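Month two of emptying my aunt's place in Narthorpe. Her filing system was drawers. All of them.

So far: 21 dead pens, a warranty for a Nuline toaster she gave away, and a key that fits no lock in the county.
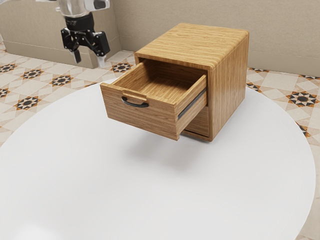 The junk drawer rule in my family is simple – if you don't know what it is, you can't throw it out.

Found 522 twist ties. I counted, so that's my evening gone.

Took two bags to the dump. Kept the key.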